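Yetunde Ojo lights up when you ask her about rule sheets. She looks after good practice for the two-armed robots at Hermont, and her favourite document is a single page that every new task has to pass in simulation first.

"People expect a huge manual," she says. "Ours has 30 lines, and I could talk about any of them all afternoon!"

The first covers reach. Each arm gets its own side of the table, and crossing over needs a written note saying why.

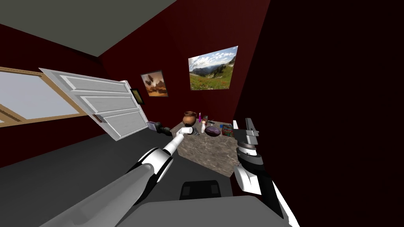
"Then there's clutter," she goes on. "We never test on a bare tabletop – homes aren't like that, so put a jug on it, put bottles on it, tilt the view. If a rule only works in a tidy room, I want to know before lunch."

Her colleague Gebhard Hollenstein keeps the log, which stood at 2,096 simulated runs in September. Every stop gets a line, even the dull ones. "The dull ones are lovely," says Ojo. "Gebhard reads them out to us over coffee, and last month two of them got a rule rewritten."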